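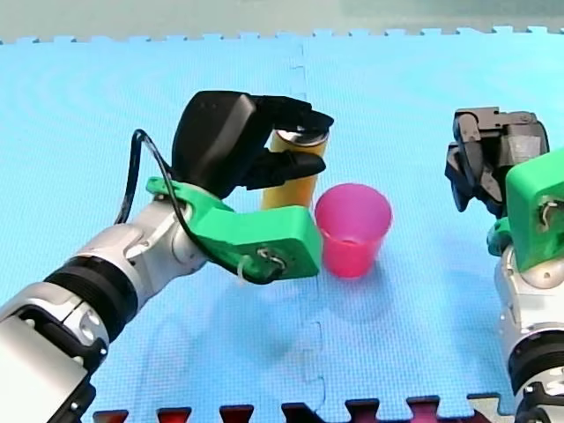
Diapositiva 1. Alfombra de piezas de puzle azul claro, vaso rosa, cilindro amarillo.

Notas para la charla «La anilla y el suelo: pequeños objetos que mandan en casa»
Snežana Georgiou. Jornadas de Juliva, 2022-07-08. Turno de 25 minutos, preguntas aparte.

Entrar sin saludar demasiado. El año pasado gasté casi 9 minutos en agradecimientos y se me quedó fuera la parte buena.

Dejar la diapositiva puesta mientras se sientan. Preguntar a la sala: ¿quién tiene en casa un suelo de estos? (Levantarán la mano los que tienen hijos pequeños, los que hacen abdominales y los que compraron la alfombra para hacer abdominales.)

La alfombra de puzle es el mueble más sincero que existe. No combina con nada y a cambio perdona casi todo: se te cae un vaso y no pasa gran cosa, se te cae una lata y rueda un poco. Lo único que no perdona es la junta. Contar lo del café en casa de Amra Golob: levantamos una pieza para secarla y acabamos levantando media habitación. Debajo apareció una pegatina de plátano del piso anterior. Amra la dejó donde estaba.

Borde dentado. Detenerse aquí. El fabricante suele vender tiras rectas para rematar, y hay dos clases de hogares: los que las ponen y los que saben que están en una bolsa, en algún armario. Yo sé en qué armario. [Esperar. Si no se ríen, seguir deprisa.]

Pasar al vaso y al cilindro. Idea principal de este bloque: en el suelo, lo que es redondo y alto pide otra cosa que en la mesa. En la mesa lo dejamos de pie y nos olvidamos. En el suelo hay que decidir quién pasa por ahí, con qué pies y mirando qué pantalla. Sobre espuma, además, la base se hunde un pelo y el equilibrio se vuelve una opinión.

Consejo práctico, por si alguien toma apuntes: el recipiente va en el centro de la pieza, lejos del diente. Dušan Stojanovska lo llama «aparcar en plaza». Es la única aportación de Dušan a esta charla y me ha pedido que conste.

[Beber agua. Del vaso, en la mesa. Como una persona adulta.]

Bloque 2. La anilla

Cambio de ritmo. Preguntar de qué color es la anilla de la última lata que abrieron. Silencio garantizado. La tocamos, la doblamos, a veces nos cuesta una uña, y somos incapaces de describirla ante un juez. 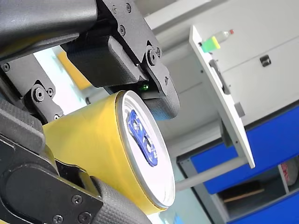 Diapositiva 2. Tapa plateada, anilla azul, pared de un amarillo dorado.

Dejar que miren. Luego el color: una anilla azul sobre metal plateado se encuentra a la primera, y eso ya es un servicio público. Quien haya buscado a tientas una anilla plateada en una nevera de camping, en junio, con la linterna del móvil entre los dientes, sabe de qué hablo.

El relieve. Lleva marcas grabadas que resaltan en blanco sobre el azul. No voy a leerlas. Lo que me interesa es que alguien se sentó en una reunión a decidir qué poner en una superficie que vamos a tapar con el dedo justo cuando la usamos. Respeto mucho a esa persona.

El agujero. Sirve para meter la yema y, según mi sobrina, para hacer collares. Tiene un cajón lleno. Mi hermana dice que los collares se quedan en el cajón porque suenan.

Palanca. Explicarla con las manos, sin pizarra: un extremo sube, el otro baja, el remache aguanta en medio. Con uñas cortas se mete el mango de una cucharilla por debajo y se levanta despacio. Se puede hacer con la llave de casa. Se puede, y luego la llave huele a refresco hasta el domingo.

Sacar el cuaderno de Jasmina Angelovski. Jasmina anotó durante un verano todo lo que entraba en la cocina compartida de Papadopoulos, el local donde ensayamos: 224 latas. De esas, 80 acabaron abiertas y a medias en algún rincón. La columna que más me gusta es la de «lugar del hallazgo», que incluye «dentro del otro zapato». Leer tres entradas, no más, que luego Jasmina se crece.

Enlace con el bloque 1 (no olvidarlo, en el ensayo lo olvidé): la lata a medias es un problema de suelo. Vacía, se oye cuando la tumbas. Llena, pesa. A medias hace las dos cosas mal. Sobre baldosa, desastre inmediato; sobre espuma, el líquido busca la junta con una vocación admirable.

Qué hacer: se termina, se pasa a un vaso o se tira por el fregadero. Aclarar, aplastar solo si en vuestro sitio de reciclaje lo admiten así, al contenedor. Sebastian Munteanu preguntará por la anilla suelta. Respuesta: que la deje pegada a la lata, que para eso la hicieron así. Volverá a preguntar. Misma respuesta.

Si sobra tiempo: la historia de la estantería Bemura y el posavasos.
Si falta: saltar la palanca, conservar el zapato.

Cierre. Volver a la diapositiva 1. Pedir que al salir recojan lo suyo del suelo, vasos incluidos. El micro se devuelve a Amra, en la segunda fila.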